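4.2 Setting up a collection point

A Flurkora collection point can be any flat surface in a break room or foyer. Register it before you put the bins out, or the pickups won't appear on your site calendar.

1. Sign in to the Flurkora site page and open Collection Points.
2. Select Add Point and enter the four-digit code from the underside of the bin lid (for example, 3701).
3. Choose the streams you want to accept. Drink cans and soft plastics are on by default.
4. Set the pickup interval. The standard setting is 16 days.
5. Select Save, then print the label sheet.

Note: Soft plastics covers chip bags, lolly wrappers and bread bags. Foil-lined bags go in the same stream at Vernham sites but in general rubbish everywhere else. Check your site's list if you're unsure.

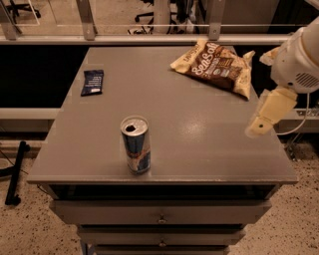

Empty cans before they go in the bin. Rinsing is optional. Leave them uncrushed if your state runs a container deposit scheme, as the barcode has to be readable at the depot.

6. Stick one label on the front of each bin, at least 10 cm below the rim.

Caution: Don't fill a bin past the line. Overfull bins are left behind and the pickup is still charged.

To change the colour of a stream label, see 4.5.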